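Soltska Play Kitchen Countertop Set

Sold by Plusaso
Ages 3 and up
Ships flat in one carton
Item no. 122

Hi, Estrella here! I pick the toys for our little shop, and I've been wanting to carry a good countertop set for ages. I don't mean the whole play kitchen with the oven and the sink and the stickers you have to line up (we have those too, they're over on the furniture page). I mean the stuff that goes on top. Kids get a play kitchen for a birthday, and a week later they've run out of things to cook with, and that's when people come in and ask me what to get next.

So this is what I hand them. Soltska makes it, and it's been on our shelves since last June. You get the kettle, the lidded pot, the knife block with its knives, a bowl, a serving tray and a bag of play food. The pieces are sized so a three-year-old can get a hand around them and a six-year-old won't feel silly using them, which is harder to find than you'd think.

My favorite is the kettle. It's white with a big looped handle in dark gray, and it sits on its own base, so you get that nice little moment of lifting it off and putting it back. My niece makes me tea with it every single time she's over, and I've learned to say how many sugars before she asks. The lid on the pot lifts off too, and the pot is the right size for soup for one bear.

The knives are play knives with blunt edges, and they slide in and out of the block. They won't cut anything, including the food in this set, so if your kid is at the stage of wanting to saw a carrot in half, take a look at the Irnulix slicing food instead (the pieces are held together with hook-and-loop dots and make a great ripping sound).

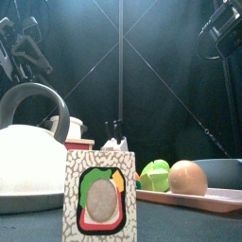 Can I use the bowl and the tray for real snacks?

Please keep them for pretend food. The set is sold as a toy and it isn't rated for food contact, so crackers and grapes should go on a regular plate.

Cleaning is easy. Wipe everything with a damp cloth and a drop of dish soap, then dry it with a towel. Don't put any of it in the dishwasher, and don't let the kettle sit in the bathtub. I know it's going to end up in the bathtub. Just fish it out afterward and let it dry with the opening facing down.

For storage I use a plain shoebox at home, but the tray also works as a place to pile the food at the end of the day. If you already own the Krawczyk two-door kitchen, the whole set goes in the lower cupboard with the tray standing on its side. It's a snug fit with the pot in there, so put that in first.

A few things people have told me after buying it. Béla Pap bought two sets for his twins and wrote back that he should have gotten two kettles and one of everything else, so we now sell the kettle by itself for $9. One mom wanted more vegetables and fewer dishes, and I get that, so the play food can be bought separately as well. And a grandfather who came in last winter asked if the kettle whistles. It doesn't! There are no batteries in any of it and nothing lights up or beeps, and a lot of you have thanked me for that.

If a piece goes missing or shows up cracked, send me a note with your order number and tell me which one it is. I keep spare lids and knives in a drawer behind the register and I can usually get one in the mail within 2 business days. Returns are fine for 9 weeks as long as the carton is in decent shape.

Gift wrap is free, and there's a choice of yellow paper or the striped one. Just put a line in the order comments with the name you'd like on the tag.

Also in this line: Soltska kettle, single. Soltska play food, bag. Irnulix slicing food. Krawczyk two-door play kitchen.

Page updated Friday, March 17, 2023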